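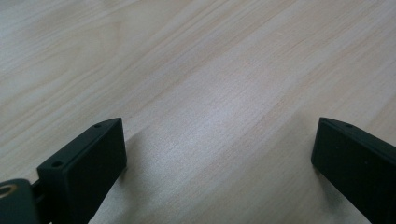
Abb. 1: Tischplatte, helles Holz.

Warenkunde und Küchentechnik – Skript zu Einheit 5
Soßen binden: Stärke, Mehl, Ei, Reduktion
Dozent: Hrvoje Stoyanova
Stand: Feb 16, 2021

Bitte vorher lesen, wir steigen direkt mit der Stärke ein. Fonds und Brühen waren Einheit 3, wird vorausgesetzt. Wer da gefehlt hat: Mitschrift besorgen.

1. Was heißt Binden überhaupt

Flüssigkeit soll dicker werden und am Gargut haften bleiben. Wege dahin: Stärke quellen lassen, Eiweiß stocken lassen, Fett emulgieren, Wasser verdampfen. In der Praxis meistens gemischt. Eine Rahmsoße ist reduziert und oft trotzdem noch leicht mit Stärke gebunden.

Begriffe, die in der Klausur sitzen müssen: Verkleisterung, Retrogradation, Liaison, Beurre manié, Roux. Schreibweise ist mir egal, Bedeutung nicht.

2. Stärke

Stärkekörner nehmen in kaltem Wasser kaum etwas auf. Beim Erhitzen quellen sie, platzen zum Teil, Amylose tritt aus, Flüssigkeit wird zäh. Temperatur je nach Sorte verschieden, Kartoffel früher als Mais.

Kartoffelstärke: klar, glänzend, zieht leicht Fäden. Verträgt langes Kochen schlecht, wird wieder dünn. Erst zum Schluss rein, einmal aufkochen, fertig.
Maisstärke: trüber, stabiler, braucht richtiges Aufkochen, sonst mehliger Geschmack.
Weizenmehl: enthält auch Eiweiß, bindet deshalb schwächer als reine Stärke. Faustregel: doppelte Menge. Muss auskochen.
Tapioka: klar, neutral, gut für Fruchtsoßen. Zu viel davon wird schleimig.

Immer kalt anrühren! Pulver in heiße Flüssigkeit = Klumpen. Außen verkleistert, innen trocken, kriegt man mit dem Schneebesen nicht mehr weg. Dann passieren oder neu machen.

Säure baut Stärke ab. Zitrone, Wein, Essig also möglichst nach dem Binden zugeben bzw. Wein vorher einkochen. Bei der Bratensoße von Rovitz (Rezeptblatt liegt aus) ist das falschrum aufgeschrieben, bitte korrigieren.

3. Mehlschwitze

Butter zerlassen, Mehl dazu, rühren. Gleiche Gewichtsteile. Je länger geröstet, desto dunkler und desto weniger Bindekraft – beim Rösten wird die Stärke teilweise zu Dextrin abgebaut. Eine dunkle Roux braucht also mehr Mehl als eine weiße.

Weiß: Béchamel, Velouté
Blond: helle Geflügelsoßen, Gemüse
Braun: Braten, Wild, Gulasch nach alter Schule

Temperaturregel: heiß und kalt zusammenbringen. Heiße Schwitze mit kalter Flüssigkeit aufgießen oder umgekehrt. Beides heiß geht auch, dann aber in kleinen Portionen und schnell rühren. Béchamel danach auf kleiner Flamme ziehen lassen, bis der Mehlgeschmack raus ist. Dauert länger als man denkt.

Beurre manié: weiche Butter und Mehl kalt verknetet, in Flocken in die kochende Soße. Notlösung, aber eine gute. Hinterher noch kurz köcheln.

4. Liaison (Eigelb und Sahne)

Eigelb mit Sahne verrühren, etwas heiße Soße einrühren (angleichen!), dann alles zurück in den Topf. Darf danach nicht mehr kochen. Gerinnt das Eigelb, wird die Soße grießig und ist nicht zu retten, nur noch zu mixen. Geschmacklich geht das, optisch eher nein.
Ist Stärke in der Soße, verträgt das Ei etwas mehr Hitze. Deshalb kann Vanillecreme mit Stärke aufkochen und eine reine Eiercreme nicht.

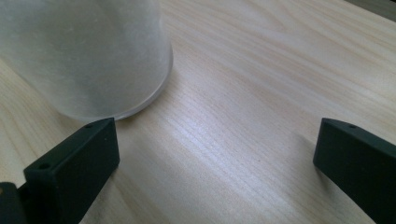
5. Reduktion

Wasser raus, Geschmack und Gelatine bleiben drin. Breiter Topf, offene Fläche, kein Deckel. Salz erst am Ende! Salz verdampft nicht mit, eine passend gesalzene Brühe ist nach dem Einkochen ungeniessbar.
Glace de viande = Kalbsfond bis zum Sirup eingekocht. Geliert beim Abkühlen von selbst. Gekaufter Fond ohne Gelatine wird nur salzig, nicht sämig. Vergleich Adix gegen selbst gezogenen Fond machen wir in der Übung.

6. Typische Fehler

Soße wird beim Abkühlen fest: normal, mit Flüssigkeit glattrühren.
Wasser setzt sich nach dem Auftauen ab: Retrogradation, vor allem bei Mais und Weizen. Zum Einfrieren besser Wachsmaisstärke.
Haut oben: Folie direkt auflegen oder Butterflöckchen drauf.
Zu dick: verdünnen und danach nochmal abschmecken, wird immmer vergessen.

7. Aufgaben bis zum nächsten Mal

a) Lehrbuch S. 158 lesen, Tabelle zu den Stärkesorten abschreiben und um Tapioka ergänzen.
b) Warum wird Heidelbeersoße mit viel Zitronensaft nach dem Binden wieder dünn? Drei Sätze reichen.
c) Béchamel zuhause kochen, einmal mit kalter und einmal mit heißer Milch. Unterschied notieren.

Die Klausur aus dem Oktober liegt als Übung im Ordner, Aufgabe 7 daraus ist diesmal nicht relevant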